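Lundard work table, two months in

I bought the Lundard because the Pratimis I wanted was on back order until December and my old desk had begun to lean like a man waiting for a bus. Assembly took most of a Friday evening. The instructions list 2 people; I had Obinna Anozie, who counts as one if you keep feeding him.

The top is the reason to buy it. It's a light wood tone with fine grain running lengthwise, and it looks more expensive than it was. 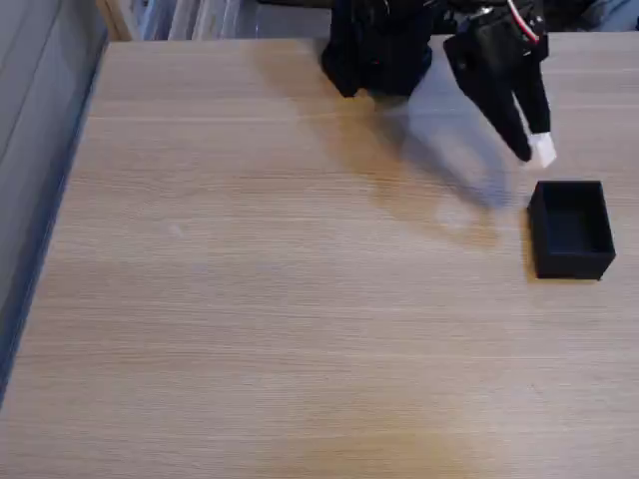
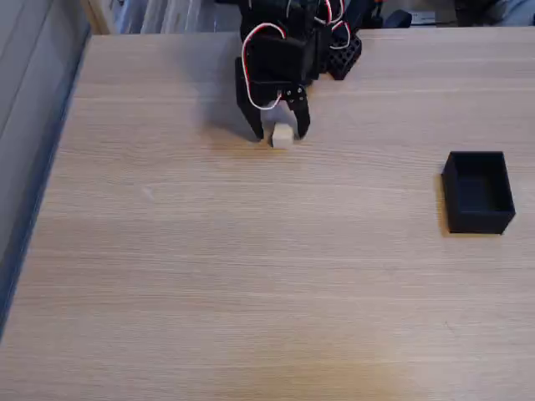 The finish marks more easily than the catalog would like. I've stopped hunting for scuffs, mainly to protect my evenings. Coffee wipes off. Ballpoint does not – ask me how I know, or ask Obinna.

The legs are fine. The leveling feet are a rumor: they turn in both directions and the table stays where it was. Lundard's support desk sent me a replacement set, identical in every respect, including that one.

Four stars. I'd take off another half for the feet, but the form won't let me.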